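Folding School: A Day at the Altadberg Open House

By Ketsara Jitpraphai

The first thing you pick up at Altadberg is the gripper. They hand it to you at the door, more or less, before the coffee and before the name tag. It's lighter than I expected, and after a minute of pinching the air with it I was grinning like a kid with a new pair of salad tongs.

I had come for the winter open house on Dec 3, 2022, expecting a stage, a curtain and a robot arm doing tricks. There was an arm, and I'll get to it. But most of the day belonged to people, because the project the group calls Quinlan learns its housework from human hands. You hold the gripper, you do the chore, a camera on the tool records what the jaws are up to, and the recordings become lessons. By the time I visited they had 3,236 of them, and 1,235 were clothes.

Clothes are a beast, it seems. A mug is the same mug whichever way you turn it. A shirt has a new shape every time you put it down, and a padded jacket is worse, all air and seams and sleeves that spring back the moment you let go (try folding one with two fingers on each hand and see how your temper holds up!). The team does much of this work in ordinary bedrooms, with real bedding and real piles of laundry, so that the machine won't be thrown by a busy pattern later on.

My favorite part of the visit was the jacket lesson. You start with it spread out on the bed, bring one sleeve across the chest, then the other, and after that comes the fold up from the hem. Each move sounds like nothing. With grippers you have to think about where the cloth is thin enough to pinch and how far to open before you go in, and I caught myself holding my breath over a cuff.

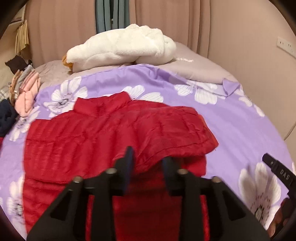 Ostevlow, who had been trying the same lesson next to me, thought the sleeves were the easy bit and that the trouble was all in the padding. You squeeze it in one place, went the argument, and it swells up in another, so how would a robot know when it was done? I put that to the team over lunch. Their answer was that it doesn't need a rule for done, it needs plenty of good endings to learn from, and they throw out any recording that finishes in a lump.

Mine finished in a lump. So did my second. The third was kept, and I'm prouder of it than I should be.

In the afternoon we all squeezed into the back room to watch the arms, a matched pair bolted to a table and running software called Pliveteo. They were given a bath towel first and made quick work of it, then a T-shirt, which took two tries at the shoulder. The jacket came last. The left arm got its sleeve over on the first go and the whole room cheered. The right one pinched, lifted, lost it, paused for what felt like a week, and went back in lower down. That second try got an even bigger cheer. The finished square was crooked and a bit fat on one side, and it took nearly 80 seconds.

I asked if I could see it again and they ran it four more times, with a different result each time. One was beautiful. One ended up on the floor.

The group plans to add bedding in January, starting with pillowcases. Fitted sheets are on the list too, much further down. Altadberg had 415 visitors over the day, and quite a few were still in line for the grippers when I went to find my coat.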